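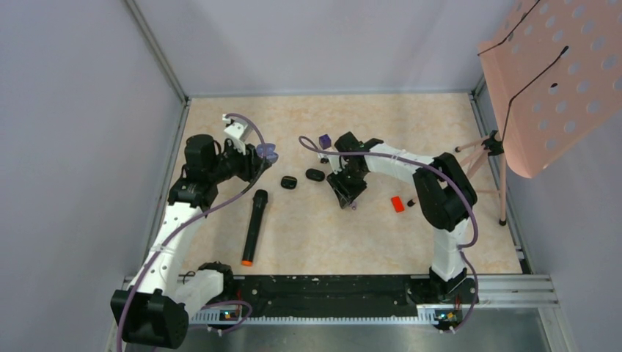
Romain Lacroix wanted to know whether the Ulano fingers are worth the money if you already own a pair of the plain flat ones. Short answer from me, yes, if you handle small stuff!

Home Grippers Arms Cameras Cables Cart

Ulano finger set for two-arm stations

I've been swapping fingers on our bench for a good while now, and the Ulano set is the one I keep putting back on. I tried it against the Cetumetti pair (longer, a bit softer at the tip) and both will hold a microphone all day long. Where they part ways is little things like hinged cases and toy bricks, where the Cetumetti tips tend to roll the part before they close on it. 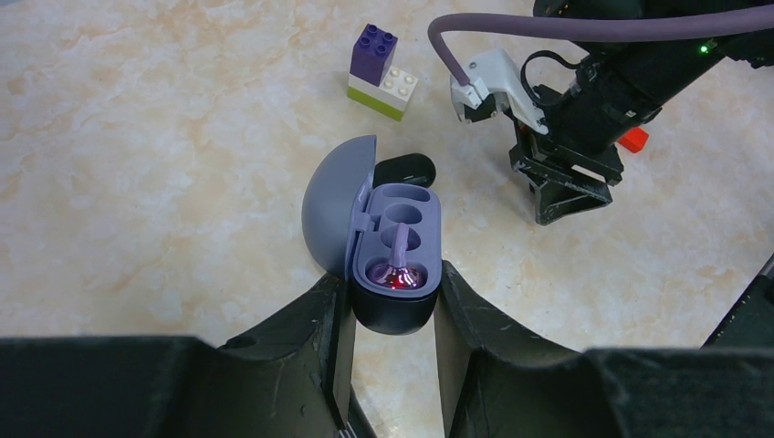 So my advice is to set your closing force low and creep up from there. I start at 3 newtons and hardly ever go past 40, even with heavier parts. Curvy plastic shells are the fussy ones, and I slow the last bit of travel way down for those.

A word on the wrist camera. The Cantero mount fits these fingers with no spacer, and you get both tips in view when they're shut, so you can see what you've got hold of. The Sultar mount fits too, but you'll want the longer screws (they're in the bag, taped under the lid, I missed them the first time). Leave plenty of slack in the cable before you tighten anything, then run the wrist through its full swing by hand.

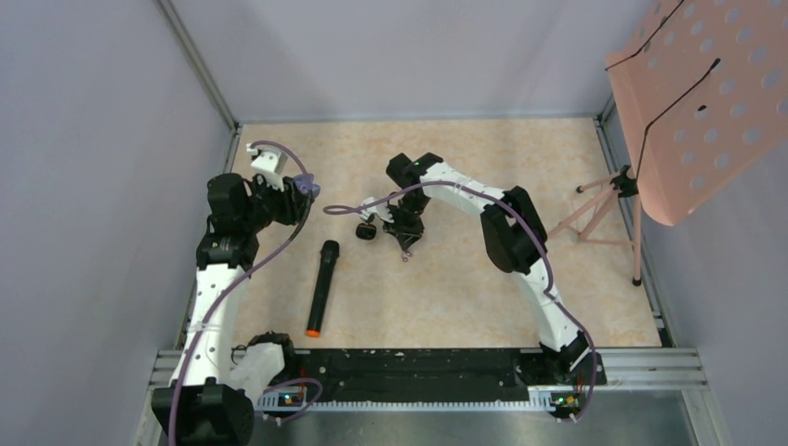 Catalog p. 200

Sold as a pair, left and right, so order two sets if you're doing both arms. Screws and a hex key are included. Wipe the pads with a damp cloth and skip the solvent, it makes them slick. Spare pads ship separately and we expect more of them in May.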